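Talk notes: can a machine tidy a bedroom yet?
Beryl Garside, second half of the evening, 21 slides

Start with the question from the flyer. Short answer is no, or only parts of it. Say that early so people can relax.

Slide 2. Leave both up for a minute.
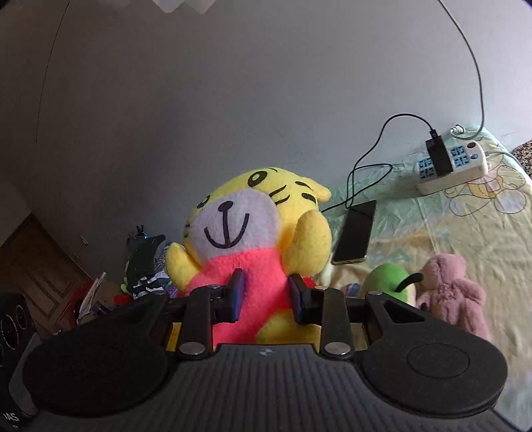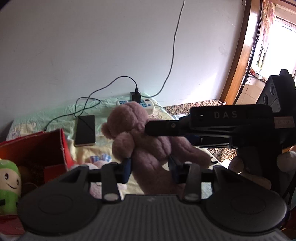

Soft toys on a bed, with a hand-held gripper in both shots. Tiger first, pink one second.

Ask the room what they would pick up first. Most say the toy.

Soft things are forgiving. Squeeze a plush toy too hard and it springs back. A mug does not.

Point out the phone and the charging cable on the sheet. Cables are still bad news. Thin, black, loop over themselves. Same for wrinkled sheets, where the surface moves when you touch it.

Our numbers from the Dosholm trial: 400 pick attempts on soft toys, 183 good on the first try. Pause here. Someone will ask about second tries. We did not log them in January, we do now.

Slide 5, Haseck shop floor. Same part, same bin, same light all shift. Explain why that is easier than a bed.

Skip the Peron clip if running late.

Deciding where a thing goes is a separate problem from holding it. Toy box or shelf? Depends on the house.

Questions. Bring water.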